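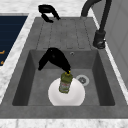
The Night Voluter Came Back

Shobha Pinto had watched The Lamps of Rurton 92 times, and she was not even a little bit sorry about it. So when her phone buzzed during dinner with the words "Ackah and Wanden, same hotel, side entrance," she left her rice on the table and ran for the bus!

They hadn't spoken in years, those two. Ackah had walked off the set of Voluter with a month of shooting left, Wanden had finished the film with a double and a lot of fog, and every magazine in the country had picked a side. Shobha never could. She loved them both, hopelessly, the way you love two cousins who won't sit together at weddings. 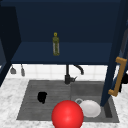
By the time she reached the hotel there were some 200 people on the sidewalk, singing the train song from Rurton in at least two keys. Ludmila Šimko was right at the front, of course, hoarse already and waving a scarf.

"They're in there," Ludmila yelled. "Both of them! The doorman says they ordered soup!"

"Soup? Together?"

"One pot!"

Shobha screamed. She grabbed Ludmila by both hands and they jumped up and down like kids. Then the side door opened, and out came Wanden, smaller than on any poster, holding it wide for somebody behind him.

The singing got louder. Ackah stepped out, listened for a second, and came in on the second verse.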